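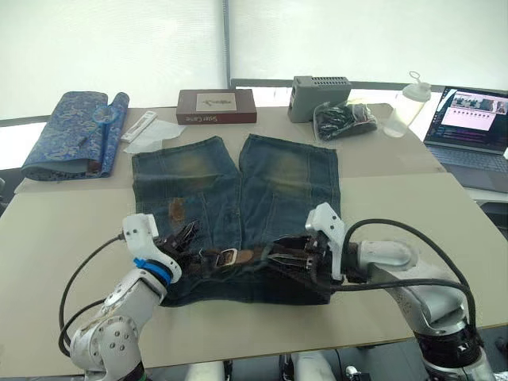

Fultum Shared Workshop – two-arm build group
Minutes of meeting, January 11, 2025

1. Previous minutes
Accepted with one correction: the Costache invoice was for 2 cable sets, not one.

2. Progress
Both arms are mounted at the bench and run from the one controller. Current work is on clothing, starting with denim shorts laid flat and held at the waistband. Members discussed whether a belt should stay in the loops for trials. Agreed to do a set with the belt and a set without, and to label the logs accordingly.

3. Grippers
The Jorkent fingers were discussed. One member would like softer pads tried on heavy fabric. Another felt the grip force setting should be sorted out first. Left open.

4. Cables
Slack at the wrists to be checked before each session. Clips to be printed in grey or white, whichever filament is on the shelf.

5. Money
Balance is $2382. Up to $1000 approved for spare motors. The Pleston quote of $3000 for a second controller was declined – to be looked at again in May.

6. Bench use
The bench is shared with the sewing group. Whoever finishes last powers down the arms and signs the book by the door.

7. Actions
Print cable clips.
Order spare motors.
Write up the belt and no-belt trials for the next meeting.

Meeting closed 8:40 pm.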